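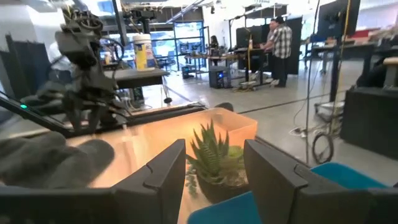
The spiky little succulent, next to the orange bin.

Questions I get about my succulents

I've been growing succulents on windowsills for years now and I sell the extras out of my front porch in Brurkthorpe. The same questions keep landing in my inbox, so I finally typed up my answers. I'm a hobby grower with no fancy training, so if your aunt does it differently and her plants are happy, listen to your aunt!

How often should I water?

I wish I could give you a schedule, but I don't keep one myself. I stick a finger in the soil, and if it's dry all the way down to my second knuckle, I water until it runs out the bottom. In summer that might be every week or two. In winter I've gone a whole month and the plants didn't seem to care. Small pots dry out faster than big ones, and clay dries out faster than plastic.

Why are the bottom leaves drying up?

If they're papery and brown and only at the very bottom, that's just old growth, and you can pull them off. Mushy and yellow is a different story. That's usually too much water, so stop right away and take the plant out of its pot to look at the roots. Cut off anything black or soft, let it sit out a couple of days, and repot it in dry mix.

What soil do you use?

Regular cactus mix from the hardware store, with extra perlite stirred in — two parts mix, one part perlite. My friend Finbarr Gallagher swears by pumice and he's probably right, but I already own a giant bag of perlite and I'm going to be using it until I die.

Can I plant a trailing one and an upright one together?

You can, and I love how it looks, with something pointy in the middle and something spilling over the side. Just pick two that like the same amount of water. I put the trailer close to the rim and give the upright one the middle. You'll have to trim the trailer now and then or it takes over. Save the trimmings, they root like crazy!
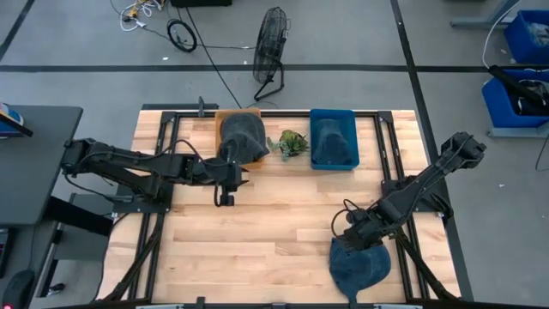
The trimmings can go straight onto damp mix, by the way. I lay them flat, press the stems down a little, and mist them every few days until I see new growth. A yogurt tub with holes poked in the lid works fine as a cover, but take it off as soon as they've rooted or you'll get mold. Giang Tăng sent me a great tip on this one, which was to keep the cuttings out of direct sun for the first few weeks. I used to fry half of mine.

Do I need a grow light?

Depends on your windows. My south window does fine without one all year. The north room is hopeless from October on, and anything I leave in there gets leggy and pale. If your plant is stretching and there's a lot of bare stem between the leaves, it wants more light. Move it closer to the glass a little at a time, or it'll sunburn.

What are the little white fluffy bits?

Mealybugs, ugh. Put the plant in quarantine far away from the others, then dab every bit of fluff with a cotton swab dipped in rubbing alcohol. Do it again a week later, and again the week after that. Check under the leaves and down where they meet the stem, that's where they hide.
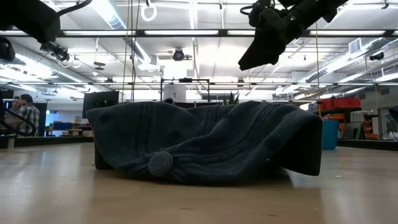
When should I repot?

Spring is best, right as things start growing again. I go up one pot size at most, and I wait a few days before watering so any broken roots can heal.

Do you ship?

Sorry, no. I tried it with 2 boxes and one showed up as soup. Porch pickup only, any evening after 5. Knock loudly, I'm usually out back with the hose.

Will you swap?

Oh, always. I'm still looking for a string of dolphins, and Dušan Doležal has first dibs on my next batch of jade cuttings, but everything else is up for grabs. Send me a message with what you've got.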